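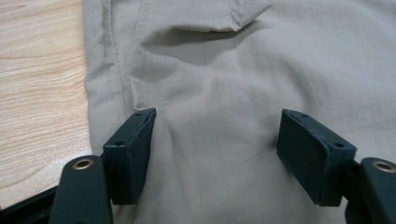 Pads opened wide on the beige garment, flap side up.

Verkberg replacement finger pads, reviewed
Posted February 23, 2025

Our folding cell runs a two-finger gripper, and its old pads had gone as smooth as river stones. Verkberg sells a pair as a service kit, so I bought one. The box holds two pads, a bag of screws, and a leaflet that shows step four twice and step five never.

Swapping them took me 27 minutes, most of it spent on my knees with a flashlight. The screws are tiny and black. Our floor is also black. Buy a magnetic tray first -- the Hirose one is fine.

Once they're on, you have to teach the open position again. The leaflet says "restore settings," which on our Zorex controller brings back the settings for the old pads, very faithfully. I jogged the fingers down onto the cloth by hand and saved the height there. Negin Rostami, who has the cell on the other shift, sets hers a hair higher and we have agreed not to discuss it.

Grip on plain fabric is good. Pocket flaps are another matter. A thick hem that curls up at the corner wants a slower close, and I dropped ours to 76 percent of the old speed before I stopped muttering at it. Side seams gave me no trouble.

Looking after them is easy: wipe off the lint, check the screws, look at the edges. The edges do show wear as pale lines, which bothers me more than it bothers the robot.

I'd buy them again over the Gamamau set, which cost less and fit like someone else's shoes. I'd pay extra for a leaflet with a step five.

-- Thodoris Manolakis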